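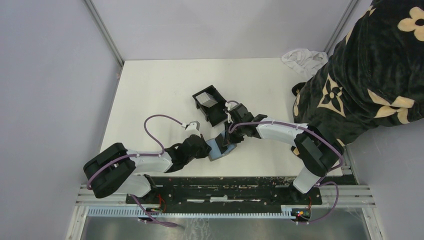 Mitavden began with a drawer that wouldn't close. Marlies Hofstetter had been collecting little boxes and trays for years, the sort you keep because they're bound to be useful for something, and when she and Jonas Danzer started packing small sets of bits and pieces for other people, it was that drawer they packed from. We have rather more shelves now, but our favourite thing to work with is still a plain open box with thin walls. Put one small grey cube in a black box and it slides off towards a corner, and there you have most of our trade in one go: a thing, a space that's a bit too big for it, and the question of what ought to go in beside it.

By Marlies Hofstetter, November
5 minute read

What we do

We put small things into small boxes, and then we put the boxes into slightly larger ones. Our customers are mostly makers and shops who have something nice to sell and no room to pack it in. They send us the contents, often in carrier bags and old biscuit tins (we like the biscuit tins), and we work out a layout, try it, grumble over it, try it again and send back a finished sample. If they're happy, we pack the rest. Our smallest regular order is 43 boxes and our usual one is 200, which suits us very well, as it's enough to get into a rhythm and still remember what the first one looked like.

We work at a plain white table. It has picked up its share of smudges and little dark marks, mostly towards the front edge, and we've stopped fretting about them. A pale surface is kind to the eyes when you're looking for a small part that has gone astray, and it shows up colour properly, so that when a customer asks for a light blue piece to sit next to a yellow one we can see what they'll see when they lift the lid.

How a layout comes together

Jonas always starts with the awkward piece. Every set has one, whether it's curved where everything else is straight, or just a touch too tall, and he likes to have it settled before anyone gets attached to an arrangement. Marlies starts with whatever will be seen first. You would think this would lead to arguments, and in the early days it did, chiefly over the Grorkano sewing sets, which went through so many versions that we ended up drawing round the pieces in pencil on the back of a calendar. These days we each lay out a tray of our own and swap over after lunch.

Flat trays are for anything that wants to lie side by side and be looked at. Boxes with proper raised walls are for things that roll, or that people will tip out and put back again, and we do a good deal of tipping ourselves, just to see where the contents end up.

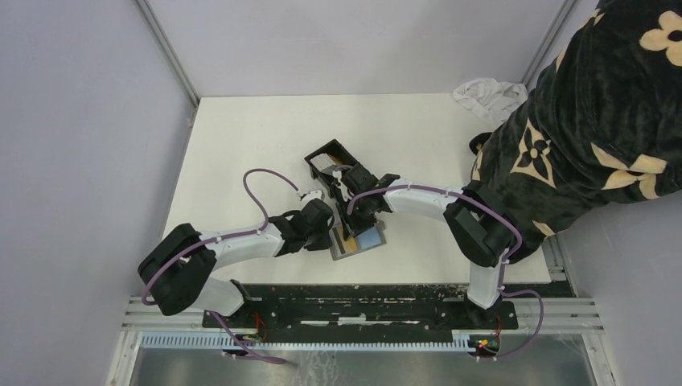 A black box tilted over the table, and a grey tray with a light blue pad and a yellow strip.

We're fond of that sort of tray, with a square pad and a narrow strip along the side. It leaves a bit of room to get a fingertip in, and anyone who has ever had to turn a present upside down to get it out of its packaging will know why we go on about fingertips.

Where things stand

We moved into the back rooms of the old Trummer shop three winters ago, and bit by bit we've filled them. Last year we sent out 3621 finished boxes, the most we've ever done, and Marlies still insists on looking into every order before the tape goes on. The Cunduser craft sets have been with us longest and come round each November, so if you ring us then and we sound a little breathless, please forgive us and try again after four o'clock, when the kettle is usually on.

If you have a drawer of your own that won't close, or a product that rattles, do write. Tell us how big the largest piece is and how big the smallest is, and send a sketch if you have one. Sketches on envelopes are perfectly fine.

Recent from Mitavden

Choosing between a tray and a box
The Cunduser craft sets: this year's layout
How to measure a piece that isn't square
Sending us your samples
Opening times over the winter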